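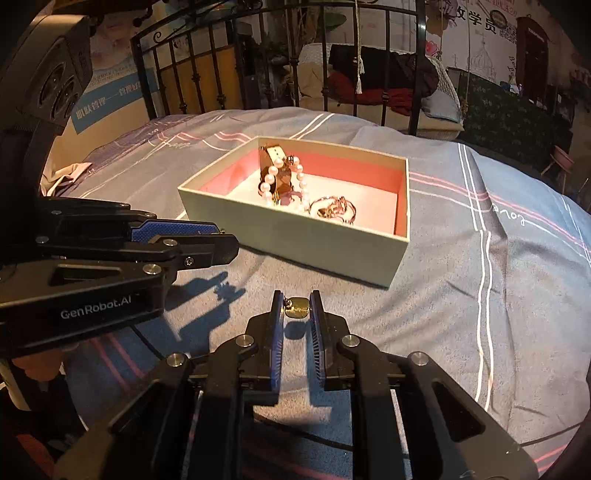 金色小方牌吊坠，配一条细细的深色链子。

最近沉迷收拾首饰盒，顺便把这一年买卖二手首饰的心得倒一倒，想到哪儿写到哪儿，会有点长，慢慢刷。

先说我怎么入的坑。去年搬家，从各个抽屉角落里翻出来一大堆项链耳环，好多买回来戴过一次就再没见过天日。我当时坐在地板上算了一笔账，光是有购买记录能查到的就花了776块，还不算在市集上随手付现金的那些。心疼得我晚饭都没点外卖，煮了包面。

然后就下了Resell。同事推荐的，说上面卖小东西的人多，寄起来也方便。我第一次挂了8件，标题写得跟小作文似的，什么“温柔知性通勤百搭”，挂了两个星期，一个问的都没有，连个砍价的都没有！！

后来改成最朴素的写法：材质、链长、吊坠多大、有没有划痕、扣子好不好扣。当天晚上就有人来问了。买家想知道的就这点事，形容词全删掉也没关系。

说到链长，求求各位卖家量一下吧。我脖子不算细，40厘米的链子戴上去是贴着脖子根的，45厘米才刚好到锁骨下面一点。写“正常长度”的我一律划走，谁知道你的正常是多正常啊。

量的时候把链子拉直，从扣头量到扣尾，延长链单独写。我以前把延长链也算进去了，被一个买家追着问了半天，最后退了一半运费给她，这个亏吃得不冤。

再说定价。我的办法特别土：先搜同款或者差不多的，只看已经卖掉的价格，挂着没卖的不看（挂999都行，又没人买）。然后取中间偏低一点的数。急着清的就再低一点，不急的就放着，反正首饰又不占地方。

卖得最好的一单是一条Busetti的旧手链，555出的，买家从下单到确认收货没跟我讲过一句废话，我至今怀念她。

最惨的一单也讲讲。Imrie的一对耳夹，我写了“夹力偏紧”，买家收到以后说太紧了要退。我把描述截图发过去，她回：我以为你是谦虚。？？？夹力怎么谦虚啊，笑死。最后还是退了，耳夹现在归我妈，她说不紧。

买的部分。买二手首饰我现在只认三件事：扣子的近照、背面照、自然光下的照片，缺哪张就问哪张。卖家不肯补的，再喜欢也算了。暖光灯下面什么都是金灿灿的，到手一看发绿的我遇到过两回。

对了，关于“镀金”“包金”“k金”，很多个人卖家自己也搞不清楚，不一定是存心骗你。看刻印，没有刻印就当普通合金的价去谈。真花大钱的东西请拿去店里测，别问我，我也是半吊子。

楼下修表铺的师傅叫Yavuz Gündoğdu，中文讲得比我溜，首饰小毛病我都拿去找他。换个龙虾扣、接个断环，等他喝口茶的工夫就弄好了。他跟我说细链子断，多半断在靠近扣子的那一小段，因为每次戴都在那儿拽。我回家把自己那几条断过的翻出来一看，还真是。

他还教我一招解链子打结：垫一张平整的纸，滴一点点婴儿油，用两根缝衣针从结的中间往外挑，千万别扯两头。我坐那儿挑了快一集电视剧的时间，解开的那一刻差点站起来鼓掌。解完记得用温水加一点洗洁精过一遍，擦干，不然一股婴儿油味。带珍珠的、粘了石头的别这么泡啊，拿软布擦擦就行。

收纳我也折腾过好几轮。那种丝绒大首饰盒，好看是好看，链子放进去照样缠成一团。后来换了Brurnholm的分格小盘，一格一条，叠三层塞抽屉里，总算清净了。耳钉还是老老实实插在纸卡上最省事，别笑，真的好找。

出门旅行的话，把链子一头穿过吸管再扣上，就不会打结。吸管剪成链子一半那么长就行。这招应该很多人知道了，但我妈上个月才知道，还专门打电话来教我，我只好装作第一次听说。

寄件也说一下。自封袋，按紧，链子的扣头留一点点在袋口外面用胶带固定住，这样一路颠过去也不容易缠。外面再套个小纸盒，别只用气泡袋，我有一对耳环就是这么被压扁的，到手像两片瓜子壳。

单价超过200的我都会保价，多几块钱买个心安。发货前拍一段打包视频，从东西放进袋子一直拍到封箱，中间不要断。到现在用上过一次，但那一次就值了。

有人私信问这样倒腾能不能赚钱。赚不了多少，姐妹。刨掉邮费、包装、修扣子的钱，再加上我卖一件又忍不住买一件，十月份那个月最多也就剩顿火锅钱。我图的是抽屉变轻了，早上出门前两分钟就能挑好戴哪条。

哦还有，小方牌这种几何形的吊坠真的很耐戴，配圆领T恤、衬衫都行，叠戴的时候放在最长那一层，上面压一条短的素链就够了。大字母那种我就劝你冷静，除非你确定三年后还喜欢那个字母（懂的都懂）。

氧化发黑的银链子，擦银布慢慢擦就好，别一上来就牙膏，牙膏里有磨料，擦完全是细细的小划痕。我毁过一条，问就是网上学的。

先写到这儿，手机快没电了。下一串想写耳洞老是发炎怎么挑耳针，有经验的可以先在评论里说，我去给抽屉最下面那层拍照挂链接了。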